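Power strip with a switch for every outlet, worth it for a desk?
wusttonowl
Setting up a desk against a wall in my tiny place in Wustton and I'm sick of crawling under it to unplug stuff. I got one of the white strips with a little switch next to each outlet.
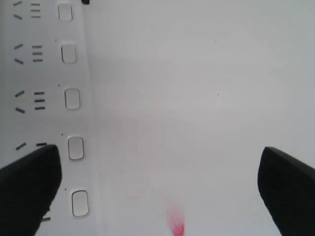
My lamp and monitor would go on it, plus a chunky charger. Do I leave it on top of the desk or stick it underneath? And can I run a small heater off it in February?

cairns_fidel
On top! I had mine underneath for 6 months and never touched the switches, so what was the point.

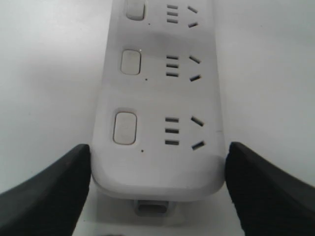

Each switch sits right by its outlet.

Chunky chargers are a pain, though. Put yours on an end outlet and let it hang over. And please don't do the heater, that goes straight in the wall.

brirnton154
Agree on the heater. I'd lay the strip flat along the back with the cord heading toward the wall outlet.
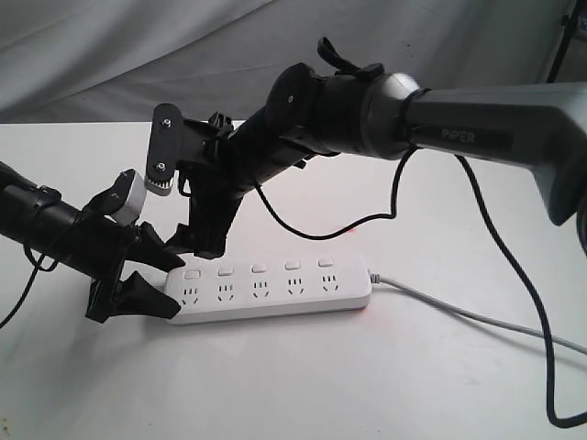 Then put a bit of tape by each switch and write what it's for, or you'll kill your monitor mid-email like me (twice!!). If you've got a curtain behind the desk, keep the plugs a little way off it. 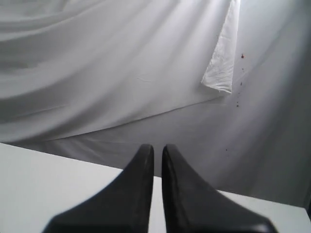 Oh, and check the cord length before you drill anything. Mine came up short and I had to move the whole desk over.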